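Dramitz Counter Arm
Kitchen chores, one at a time

Products / Arms / Dramitz Counter Arm
Page updated December 6, 2022

Overview

The Dramitz is a counter-mounted arm with a parallel-jaw gripper, sold to labs, teaching kitchens and appliance makers who want to find out how much of a kitchen routine a machine can take over. It is sold as test equipment. It will not cook dinner, and it will not clear up after one without a person in the room.

We get the same question from almost every buyer: can it do chores yet? The answer depends on the chore and on how much of the room you are willing to set up in advance. Moving a single item between a counter and a sink is a fair place to start. The item has to be found, gripped without being knocked away, carried past a faucet and lowered below the level of the counter. A person does all of that while talking on the phone. An arm has to be taught each part of it.
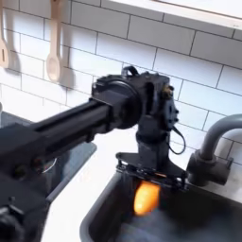
Gripper over the sink basin, jaws pointing down.

What it does well

Single, firm objects with a clear outline. Color contrast helps a good deal. An orange carrot on a white counter is easy for most vision systems to pick out; a clear plastic lid on the same counter is hard. Repeated moves between fixed places also go well once the positions have been taught. The arm does not get bored with them, and for test work that matters more than speed.

What it does poorly

Anything limp, such as dishcloths, wet greens and plastic bags. Anything stacked. Thin flat items that lie flush with the counter, where the jaws have nothing to get under. Dirty dishes are a separate problem — the gripper is not sealed against water and must not be lowered into a filled sink.

We do not recommend the arm for knives, glassware or live burners. Customers do ask.

Practice kitchens

Most buyers start with a mock kitchen before they go near a real one. Our Idahosa counter set comes with a sink basin, a gooseneck faucet and a cooktop panel with a printed burner. The counter is white and the basin is gray. The Sesar pack adds toy food in molded plastic for use with any counter. Toy food keeps its shape, does not roll out of date and can be dropped on the floor all afternoon.

A result from toy food should be read with some care. A plastic carrot has the same size and stiffness every time you put it down. Carrots from a store do not. If your plan is to move on to real produce, allow time for a second round of teaching. 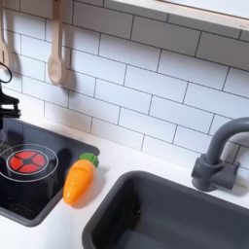 Babar Ghauri wrote to us that a carrot on the counter is the right test but the wrong promise: "I can put one in the sink in a second. Call me when it can tell that the carrot needs washing, wash it, and notice that the peeler is missing." He has asked for this to stay on the page, and we agree with most of it. Deciding what needs doing is still the larger part of housework, and the Dramitz leaves that part to you.

Teaching a task

Tasks are taught by demonstration through the Clarkix software, which is included. An operator guides the arm through the move, saves it, shifts the object and does it again. We suggest 20 demonstrations before the first unattended attempt. Change one thing at a time: first where the object lies, then which way it points, then the light. Shadows on a pale wall can throw off a camera that was set up at a different hour.

Leave clearance for the wrist as well as the jaws. New operators watch the gripper and forget the joint above it, and the faucet is usually what gets hit.
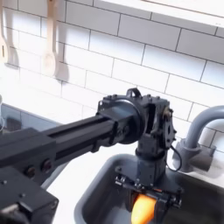 Wrist lowered at the sink, orange object held between the jaws.

Specifications

Gripper: parallel jaw, two fingers
Finish: black
Mounting: counter edge or bench plate
Rated payload: 235 g
Service interval: 2000 cycles
Saved tasks: up to 2000
Water protection: none

In the box

Arm and base
Gripper, fitted
Bench plate and bolts
Clarkix license, one seat
Printed setup guide

The Idahosa counter set and the Sesar pack are ordered separately. Camera not included.

Ordering and support

Orders placed in November are shipping now. For lead times on new orders, or to arrange a trial with your own objects, write to Rezaul Samarakoon through the contact form. Please list the items you want moved, with weights — a list saves a round of emails, and if the arm is wrong for the job we will tell you before you order.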